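Re: [zirnwood-walkers] July outing, which way up?

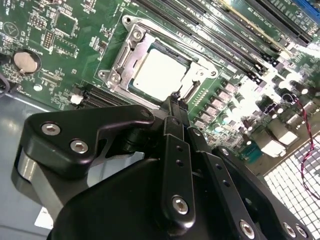 I'm all for the Stonberg route! We did it two summers ago with the old group and I've been wanting to go back ever since. Start from the chapel car park, mind, and leave the one by the reservoir alone, it fills up early and the first mile from there is all road.

The meadow above the second stile should be full of orchids if we get the dates right (early July, I'd say, before they cut the hay). And the view from the top! It's only 483 metres but you can see right over Zirnwood to the estuary.

Anastasia Balaskas wrote:
> Two choices for July then. Stonberg by the ridge, or
> the flat one along the canal with lunch at the Satimero.
> Ridge is longer and there's no café. Can people let me
> know which, and whether 9.30 is too early? The 22 bus
> gets in at 9.10 for anyone not driving.

9.30 suits me fine, and I've got room for 3 in the car if anybody wants picking up on the way. Could we do the Satimero in the autumn instead? Their plum cake is worth the walk by itself.

One more thing, has anyone got the newer map? Mine still shows the footbridge in the old place.

Moussa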